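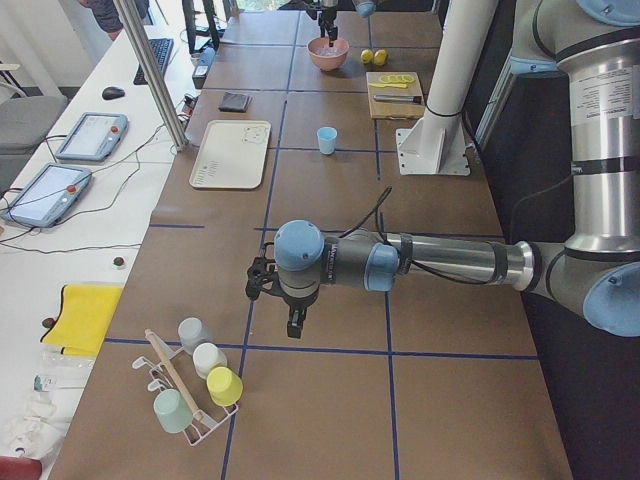

Preparation table: lemons, sliced lemon on the board, light blue cup and tray.

Dear all,

Thank you to those who replied regarding the drinks table for the August open afternoon. I reply below to the points raised by Mr Peixoto.

Gilmar Peixoto wrote:
> Could the list please confirm whether lemons are to be sliced
> in advance or at the table? Last year the slices had dried out
> before the second sitting. I should also like to know who is
> bringing the knives, and whether the paper covering is staying.

Lemons are to be sliced at the table, on the wooden board, and laid in an overlapping row along its upper edge so that the lower half remains free for the knife. Please cut thinly. Whole lemons should be kept beside the board until they are needed.

Knives will be supplied from the Lelta kitchen and must be returned there by 4 pm. Members are asked not to bring their own.

The brown paper will remain, as will the blue tape. Kindly keep each item within its own square - this proved helpful when the table was reset between sittings. Cloths should be folded and left towards the back.

We expect 30 guests at each sitting. Cititz has agreed to deliver a further 14 lemons on the morning itself, and these should be signed for at the side entrance.

Any corrections should be sent to the list before the rota is issued.

Yours faithfully,
Hospitality Office, Lelta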